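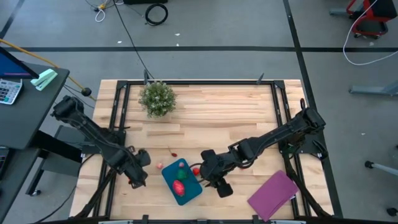
Notebook, May — delay feed for the airport board

Got in at 7:40 with coffee and a plan to fix the departures feed before lunch. Lunch came and went. The short version for anyone reading this later: flights out of Fonadach were showing as "closed" on the board long after the airfield had reopened, and I think I know why now.

When an airport shuts, the notice comes in with a start time and sometimes an end time. If there's no end time, our parser (the Tikell one, the old script) keeps the closure open until a second notice cancels it. Fine so far. But the reopening notice for Fonadach came in under a new number with no link back to the first one, so the script treated it as a brand new message and left the old closure sitting there. Ugh.

I pulled 400 old notices and ran them through again. 6 of them had the same problem, all reopenings, all with a fresh number. So it's rare, but when it happens it wipes a whole airport off the board, and that's a bad way to be rare!

What I tried:

Matching on airport code plus the word "resumed". Caught all 6, but it also grabbed a runway lighting notice for Usman and would have reopened an airfield that was still shut. Backed that out fast.

Matching on airport code plus notice type, ignoring the number. Much better. No false hits in the 400.

Then I got greedy and tried the Jollex parser on the same batch. It reads the times more cleanly than ours does, but it chokes on anything over 300 characters and quietly drops the rest — I only noticed when a curfew line went missing. Not switching until that's sorted.

Left the second fix running on the test board overnight, polling every 200 seconds. If you're in before me, please don't restart it, the log is only in memory (yes, I know).

Still to do: time zones on the Usman notices look an hour off. Could be ours, could be theirs. Check the raw text first.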